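Trisau opens service program for floor-cleaning robots in Ostwood

OSTWOOD, May. Trisau has started a service program for owners of its carpet-cleaning robots. Each machine is checked every 900 working hours, and the visit takes 58 minutes.

The technician cleans the wheels, changes the 2 side brushes and sets the height of the main brush again for the carpet of the customer. "Many calls came to us only for a brush which was set too low," said Hortensia Carrasco, head of service. "Now we correct it before the motor suffers."

Esben Ravn leads the workshop in Mallden, where bigger repairs are made.

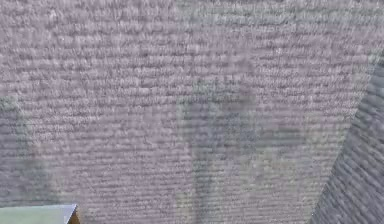
Must the owner send the robot to the workshop for the regular check?
The technician comes to the building, and the robot stays there during the whole visit.

Contact for press: Violeta Villalba, Trisau, Monday from 9 a.m.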